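The Great Odds and Ends Sort-Out

May 9, 2019

Hello again! I promised you all a proper look at the sorting corner, and since three of you have now asked me what on earth I keep in there, let's do it. Everything got hauled out of the drawers in one go (my back is still complaining) and spread over the letter-print fabric I bought in December and never sewed into anything. My rule this year is simple: if I can't say what it's for in one breath, it goes in the Pudo crate by the door.

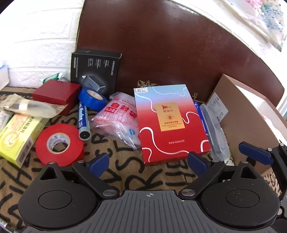
Tape is my weakness, I'll admit it. I buy a roll when I already have a roll, and then I can't find either one and buy another. The red and the blue are both staying, because I mark cables with them, red for the things that must never be unplugged and blue for everything else. The self-sealing bags are staying too! I use them for screws, beads, seeds, spare buttons, you name it. Gift boxes are harder. I have a terrible habit of keeping the small ones "just in case," and then Christmas comes and I go out and buy bags.

Medicine and tubes of this and that get their own pile, and I check every date before anything goes back in a drawer. Boxes for gadgets are the other big argument in this house. Teresa Kalinowski gave me her rule over coffee: keep the box until the warranty runs out, then flatten it. I like that a lot, so I wrote 11 and the year on a sticky note for the adapter box and it can sit there until November.

The red roll is Nitto, and the name is right there inside the core, so at least I know what to ask for next time. I used to fold the end over on itself so I could find it again, and I don't know why I stopped. Starting that back up today.
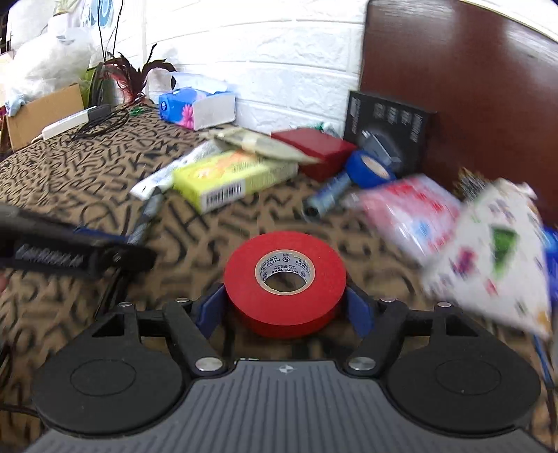
Zawadi Mfinanga wrote in to say that she keeps her tape on a paper towel holder screwed inside a closet door, one color on top of the other, and hasn't lost a roll since. She also says to stop saving gift boxes unless they fold flat. Ouch, but fair.

I'm off to look for a paper towel holder. Next up is the cord drawer, so wish me luck!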